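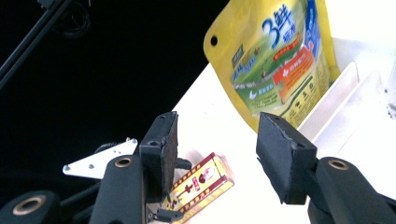 Snack packaging (sorting and portioning)

Snack packaging covers the small boxes, pouches, sticks and zip-top bags in which snack foods are sold, stored and served. Most are made to hold a single serving or a few servings. The main forms differ in stiffness, in how they stand on a table and in how they are closed again after opening.

Forms

A carton is a folded paperboard box. It keeps its shape when empty and stacks well on its broad face. A pillow pouch is a tube of film sealed at both ends, with a lengthwise seam at the back. It carries more air than a carton and does not stack well. A zip-top bag is often used as an outer bag for packages already sealed, as it can be opened many times.

Tray sorting

In tray sorting, mixed packages are moved from a tabletop into a shallow tray with a raised rim. Tall packages are leaned against one end and flat ones laid in front of them. The Clurley layout keeps one row for each form. The Vornwood layout ignores form and sorts by date, oldest at the front.
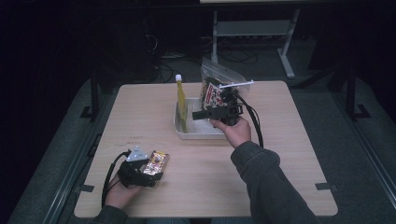
Can bagged and unbagged packages share a tray?
They can, provided the bags are closed and stood at one end, where the loose film does not cover the labels of other items.

Handling of film pouches

Film pouches are picked up by the sides, near the middle of their height. Pressure on the top seal is avoided, and pouches with brittle contents are held lightly. The Petersen guide for pantry shelves gives a limit of 200 grams for pouches stored upright without support.

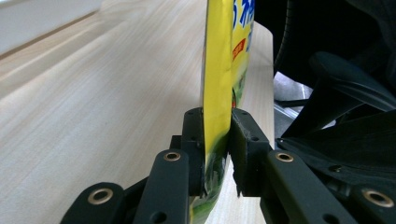
Heavier pouches are laid flat, with no more than 3 to a stack. Zuvham bins, 16 centimeters deep, are used for pouches that slide off one another when stacked.

See also: Carton; Pantry storage; Stick pack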